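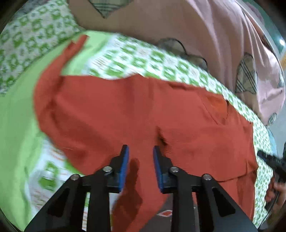

Tyra Nyberg
Consumer and Textiles Reporter

Lalline changes care labels after dye transfer complaints

Clothing maker Lalline is changing the washing instructions on its dark and saturated cotton knits after customers reported color moving onto sheets, towels and other clothes. The new labels will appear on stock shipped from December. Garments already sold are not being recalled.

The company said it received 27 complaints over the past season. Most concerned long-sleeved tops in red and burgundy. A smaller group involved navy sweatpants from the same dye house, Rarik, which also supplies two other brands.

The old label called for a 40-degree wash with similar colors. The new one calls for a separate cold wash for the first 4 cycles, then 30 degrees with similar colors. Drying flat replaces the tumble dry symbol on all ribbed styles.

"The dye itself has not changed," said Bouchra Mansour, product compliance manager at Lalline. "What changed was the rinse after dyeing. It was shortened in the spring to save water, and more loose dye was left in the fabric than we had planned for."

Reactive dyes, the type used on most cotton, bond chemically with the fiber. A share of the dye never bonds and has to be removed by repeated hot rinsing and soaping at the mill. If that step is cut short, the leftover dye comes out in home laundry or rubs off against other fabric, especially when either surface is damp.

Testing was carried out by Brekke, an independent textile lab. Technicians rubbed dry and wet white cotton against samples from each batch and graded the staining on a five-point scale, where 5 means no visible color transfer. Dry results were acceptable for every batch. Wet results for two red batches came in at grade 2, one full grade below Lalline's own limit.

"Wet rubbing is the harder test and the one that deep reds tend to fail," said Joar Solheim, who ran the tests at Brekke. "After four cold washes the same samples moved up to grade 3 or better."

Solheim said vinegar and salt, both common household suggestions, made no measurable difference to the samples. Neither one fixes a reactive dye after the fabric has left the mill. Color-catching sheets reduced staining on a white test cloth in the same load but did not prevent it.

Rarik has gone back to the longer rinse, according to Mansour. The mill is also trialing a low-temperature soaping agent that would use less water than the original process. Results are expected before the summer order is placed.

Customers with stained items can send photos and proof of purchase to Lalline's service desk, which will handle claims case by case. Stained bedding should be rewashed before it is dried, Mansour said, as heat from a dryer can make the marks harder to remove. The service desk closes at 4 p.m. on Friday.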